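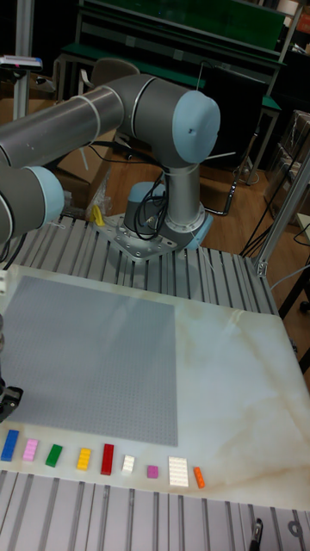 Back from two days in Skundesness and I still have diesel and coffee in my coat, so bear with me, this is going to be a few posts long.

I went over to see how the harbor is getting on with shore power for the small car ferries (the ones that tie up overnight and, until now, ran a generator right under people's bedroom windows).

Kerttu Kinnunen, who runs the berths, walked me out at 5 in the morning so I could hear it for myself. The Durkutstead boat was plugged in and you could hear gulls! I've been around ferries most of my life and I don't think I've ever stood next to one that quiet.

The plug is the easy bit, she told me. The grid connection is what kept her up at night. The harbor shares a line with the fish plant, and in October, when the freezers are full, there just isn't much left over.

So they put in a battery on the quay that fills up slowly through the day and has to be at 80 percent before the last sailing gets in. Masaru Maruyama from Stuleck did the sums on that and was very patient with my questions, even the second time around.

Still to come is the Antwi berth, which has an older pier and a bigger tide. I'm hoping to get back over for that one, and I'll bring a warmer hat.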